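Visit report: open afternoon at Sorken, Evton

Sorken opened its training floor in Evton to outside visitors in March, and our group took 11 of the places. The company teaches robots household and packing tasks by having people do the tasks first, either by steering an arm from a distance or by holding the gripper themselves. We were there from 1:30 until a little after five. These notes are for members who could not come and for those thinking of going to the next one.

Getting there

The building is at the far end of the Fitzsimmons industrial park, past the tile warehouse. The sign faces the wrong way if you come from the station, and half of us walked by it. Allow 26 minutes on foot. There is parking behind the building, but the gate needs a code, which reception will give you over the intercom. Closed shoes are required on the floor. Bags go in lockers and you keep the key.

The remote control stations

The first hour was spent at the remote control stations. An operator sits at a desk with a pair of small arms that match the large arms on the other side of a glass screen. Whatever the operator does with the small arms, the large ones do a moment later. The task on the day was folding dish towels into quarters and stacking them.

We were each given a turn. The lag is short, but you notice it as soon as you try to let go of something. Most of us opened the fingers, saw nothing happen, and opened them wider, so that the towel dropped before we were over the stack. The operators told us that new staff do the same thing for their first week. There is no sense of touch in the controls. You judge the grip by watching the cloth wrinkle, and after ten minutes my eyes were tired.

The operators work in blocks of 2 hours and then change to other duties. They can throw out any attempt they are unhappy with by pressing a pedal under the desk. One thing I had not expected was that clumsy attempts are often kept, provided the job gets done in the end. A dropped towel picked up again is useful material, and the staff said they used to discard too much of it.

Moving the arm by hand

The second area was smaller and had one arm on a steel bench. With a button held down, the joints go slack and you can push the arm where you want it. This was used for jobs with a fixed path, such as wiping a tray or putting a lid on a tub. It is heavier work than it looks. The arm carries its own weight, but changing direction takes effort, and your own hands get in the way of the cameras. The staff were frank that they use this method less than they did.

Questions here were mostly about safety. The arm slows down when someone steps over the yellow line and stops if they come closer. It stopped four times during our visit, always for us.

Hand-held grippers

The last part of the tour was the one I had come for. The Patora program does away with the arm during teaching. A person takes a gripper in each hand, with a camera fixed to it, and does the job directly. The recordings are used afterward to train an arm fitted with the same kind of fingers. As the kit is light and needs no bench, much of the recording is done in ordinary rooms, on beds, floors and kitchen counters, with whatever happens to be lying there.

We tried it on a table in the training room, sorting pegs into a tray. Compared with the remote stations it was far easier to learn. You feel resistance when the fingers close, and there is no delay. The difficult part is giving up the habits of your own hands. I kept trying to steady the tray with my little finger. Turning your wrist quickly also spoils the recording, and the staff ask people to move at the pace of someone carrying a full cup.

Small, hard, round objects were said to be the worst to pick up. They slide out sideways if the pads meet them off center. Holding the container with one gripper while working with the other helps, and it gives the robot an example of using both arms at once.

Practical points

The coffee machine takes cards only. The training room was cold and a sweater would be wise. Photography is allowed in the hand-held area but not at the remote stations. The handout had 2 pages missing in most copies; reception has promised to mail full ones to anyone who asks. Groups larger than ours are split, and I would ask for the hand-held session first, before people are tired.

I would have liked to see more of what the robots do with all this afterward. We were shown a short video of an arm stacking towels without an operator, slowly and fairly neatly, but no live run. The staff said one may be included next time – they would not commit to it.

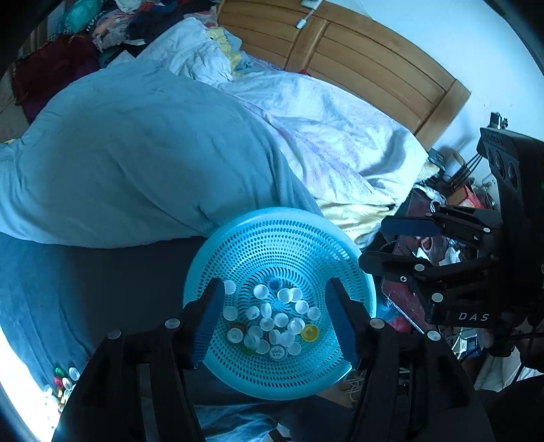
Lorna Haskett
Visits Secretary

Bottle caps and a blue basket, seen from the gripper that has hold of the rim. The second gripper, marked DAS, comes in from the right. Most of the caps in the basket are white or clear-white, and a few more in mixed colors lie outside it on the dark blue cover.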